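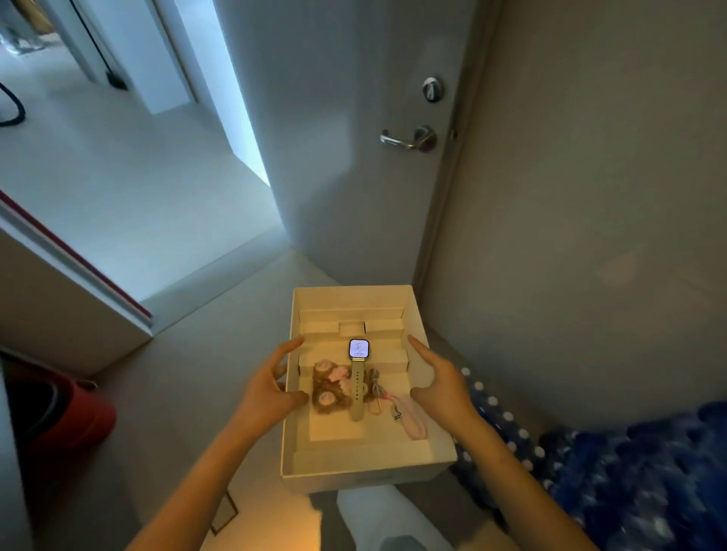

Ticket 208 – Bracket stream drops during wrestling finals
Opened by: Veerle Goossens, Nallby Mat Club
Assigned to: Stijn Hoekstra, Sondari support

Problem
Mat 4 feed froze Friday night, and came back after about 18 minutes with no sound. Scores kept updating the whole time. Sondari's status page stayed green, for whatever that's worth.

Tried so far
1. Restarted the encoder. No change.
2. Swapped the network cable. Support suggested this twice. I doubt it, as mat 3 runs through the same switch and never dropped.
3. Lowered the bitrate. Picture returned, but I'm not convinced the two are related.
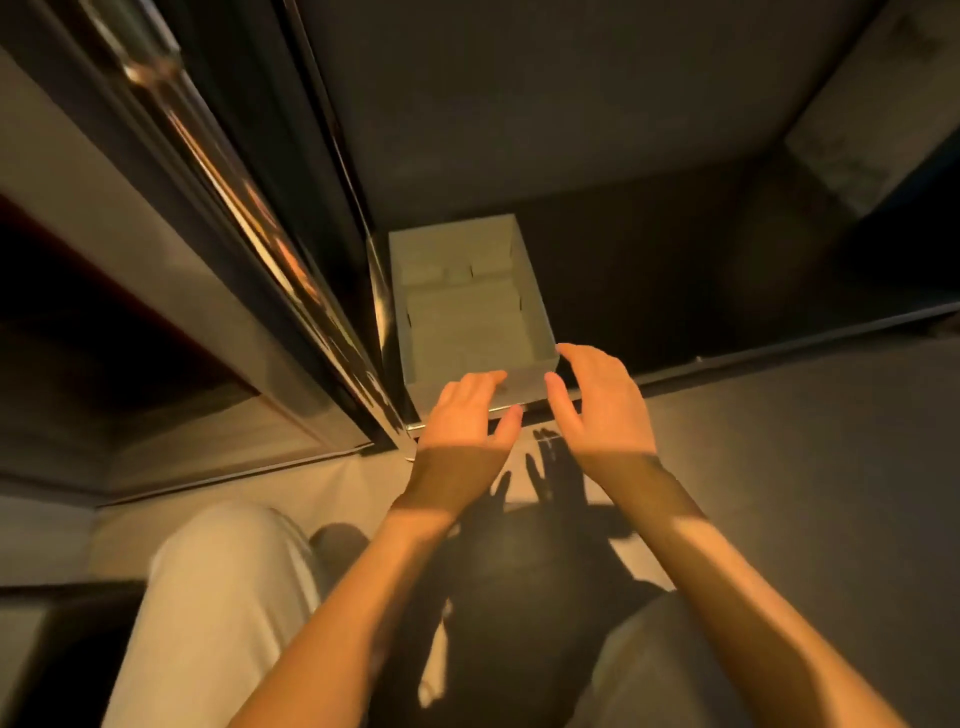 4. Rolled back the Barros plugin, at Ans Martens' request. Ran a test match, clean for 9 minutes. Too short to prove anything.

Reply from Stijn
Logs show the feed stopped on your end. Please check the venue upload speed.

Reply from Veerle
We did, before the first whistle. If it was our end, why did the scores go through? Please send the logs themselves – a summary doesn't help me.

Status
Reopened. Waiting on logs. Don't close this again before the July duals.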